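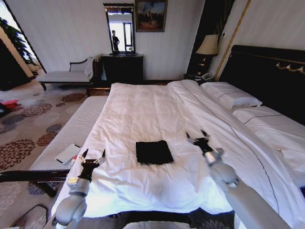
I've had the Jadano two-arm kit from Stekwood on trial for 16 days now, and a few of you have written to ask if it's worth the wait (and the money!), so let me ramble a little. The price I was quoted was $3147, plus $170 for the second set of gripper fingers, and I'd say get the fingers. Halina Cieślak at Stekwood talked me into them over the phone and she was right — the standard ones are fine for boxes and hopeless with thin fabric.

Setup took me most of an afternoon, and a good part of that was the manual, which sends you to page 4 for nearly everything and then leaves out the arm calibration. My friend Gaurav Dwivedi walked me through it with the patience of a saint.
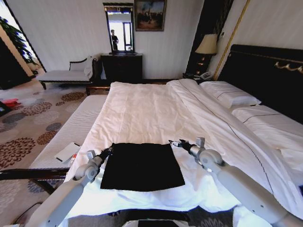 Cloth is the job I bought into this for, and it's where I've spent nearly all my hours. I like a plain square to practice with, and black on a white duvet gives you such a nice strong contrast to work against. With a gripper near each of the top corners you can judge the spacing between the arms by eye, and I've come to trust that more than the numbers on the screen. My one real gripe is the noise from the wrist joints, a sort of thin whine that carries through a quiet room. I've asked Halina about it and she's looking into a firmware update for May.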